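Bench notebook, Monday, papercraft room

Kettle on at half nine and then straight into the embossing problem, which has been nagging at me all weekend. The bird stamps from the Skonia set look gorgeous in plain black ink but as soon as I heat emboss them in white on kraft the little feather lines close up and you get a blob with a beak. Tried it again first thing with the fine detail powder instead of the regular and it's so much better! Not perfect. The wing on the small one still fills in near the shoulder, and I think that's me over-inking, so next time I'll tap the pad on lightly and stamp once on scrap first.

Note for anyone picking this up: the anti-static bag needs refilling. I rubbed the card down with it and still had specks all over the sky area (you can flick most of them off with a dry paintbrush before the heat gun goes anywhere near it, but life's too short to do that on a whole batch).

Then card weights. We've been arguing about this since December so I finally cut the same card base from everything on the shelf. The 300 gsm is the one. It scores cleanly along the grain, stands up on its own, and takes a layered front without bowing forward. The Younis white is lovely and smooth but it cracks on the fold if you score across the grain, and you can't tell which way the grain runs once it's been trimmed to A5. Chunhua's trick is to bend the sheet gently both ways and see which one fights back. I did that, pencilled a small arrow on the back of every sheet in the drawer, and felt very organised for a good ten minutes.

Scoring: two passes with the bone folder, light then firm. One heavy pass tears the surface. Fold with the bump on the inside, which I know looks wrong, and which I got wrong for years.

Ink smudging on the sentiments next. The "thinking of you" stamp in the dark green was still coming off on my thumb after lunch on the coated card, and I'd done that one before the kettle. Same ink on the uncoated card was dry by the time I'd washed the block. So no coated card for sentiments unless we go over to the solvent ink, and I hate cleaning that off the clear stamps (it turned the Trirnbridge alphabet cloudy, though they still print all right). 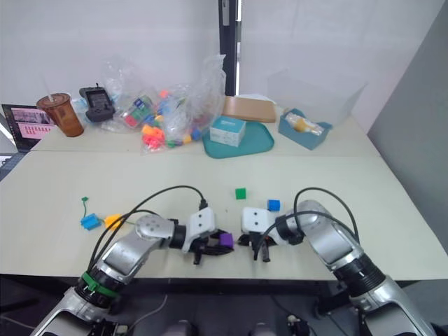 The little purple cube, in the left gripper.

Afternoon was all pop-ups. I want the inside of the birthday card to have a stepped box with a cake on it, and the first one I cut was far too deep, so the cake poked out of the top when the card was shut. Obvious when you think about it: the depth of the box plus the height of the cake has to come in under the height of the card, or the width if it opens sideways. I'd measured from the edge of the card and not from the fold. Second try I drew from the fold and left a 40 mm gap at the top, and it closes flat with nothing showing. Hooray!

Things I wrote on the template so I don't do it again:
Always measure from the fold.
Cut the slits before scoring the box.
Glue the cake on with the card half open, then shut it and press.
Wet glue for the box front, tape for everything else.

I did try foam pads behind the cake for a bit of lift, and they make the whole card too fat for the envelope. One layer of thick card behind the candles gives nearly the same shadow and it still goes through the post as a letter. I'll make a few with different thicknesses and pop them through the slot gauge by the door.

Colours for the set: I keep going back to mustard, the dusty blue and a mid green, with white embossing over the blue. Chunhua Fu came by and held the lilac up against the mustard and I have to admit it was rather nice. She thinks the blue looks wintry. I think she's been looking at the Christmas samples for too long, but I've cut one front in the lilac anyway and left it clipped to the board so we can both glare at it tomorrow.

Die cutting was a pain. The Anon scallop circle is leaving a fuzzy edge on one side, always the same side, even when I turn the die round. So it's the plate, I reckon, and ours is bowed like a banana. Flipped it over and ran it through the other way up and the next cut was crisp all the way round. New plates are on the shopping list, item 443, under the washi tape.

Left to do: redraw the cake template neatly and put it in the folder, try the white embossing on lilac, cut six more bases from the 300 gsm, wash the stamping blocks (green ink all over them, my fault), and find out who has the good tweezers.

Lilac front and the second pop-up are both on the board by the window. Please don't shut the pop-up, the glue's still going off.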